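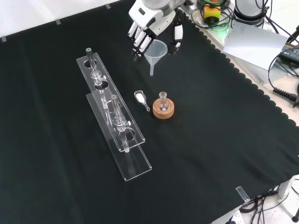
Gellavlow Bench Kit for Demonstration Recording

Product code GB-23
Made by Clorkora
Availability: in stock, ships in 8 working days

The Gellavlow Bench Kit is for teams who want to teach a robot hand the small work of a chemistry bench: to take a funnel, to lift a scoop of powder, to put a flask back on its ring. It contains the objects, the table covering and the recording software. The arm and the hand are not included. You use your own, and we help you with the connection.

Why clear objects

Most object sets for robot learning are made of colored blocks, cups and plastic fruit. These are easy to see. Laboratory glass is difficult, as a camera often finds only the edge of it or a reflection. A model that was trained on colored blocks will usually fail at a glass tube in an acrylic rack. For this reason the kit is built mainly from transparent parts, and we advise to record them on the dark cloth first and only later on a light table.

What is in the box

Two acrylic test-tube racks with round holes
Two glass tubes with stopcock and dark stopper
Round-bottom flask, small, with short neck
Cork ring for the flask
Clear plastic funnel
Clear plastic scoop
White practice powder, harmless, in a closed jar
Black table cloth with wave-cut edge
Clear tape
Printed task cards, 29 pieces
License for Plunullow recording software, one workstation

Setting up

Spread the cloth and fix it with short strips of tape. Please do not leave it free, the fingers can catch it and pull everything along. The racks may stand at any angle, and they may also overlap. We even recommend this, and to change the layout after every group of recordings. If the racks stay always in the same place, the system learns the place and not the rack.

Keep power supplies and cables outside of the cloth area.

Recording

One person guides the hand and one person keeps the notes. In Plunullow you choose the task card, start the recording, do the task and stop. After this you mark the result as good, partly good or failed. Please keep the failed ones – they are useful for training if they are marked correctly. The software saves the camera pictures, the joint positions and the finger commands with the same clock.

The powder tasks need the most patience. A new operator should begin with the cork ring and the flask, then the funnel, and take the scoop at the end.

Example data

With each kit you receive access to the Herrera set, 2679 recorded demonstrations made by our own operators under Zyanya Bautista. The set contains all task cards, also the failed attempts. It may be used for research and for internal product development.

Notes and limits

The kit is not made for real chemicals. The glass is ordinary laboratory glass and it will break if the grip force is too high, so set a force limit before the first session. Spare tubes and flasks can be ordered separately. Hands with four or five fingers work well with all cards. With a two-finger gripper the stopcock cards are possible but slow.

Changed on 25th March: the cloth is now included in every kit and is no more an extra article.

Questions before ordering go to Yatziri Aguirre, technical sales. Please write which arm and which hand you use, and how many cameras.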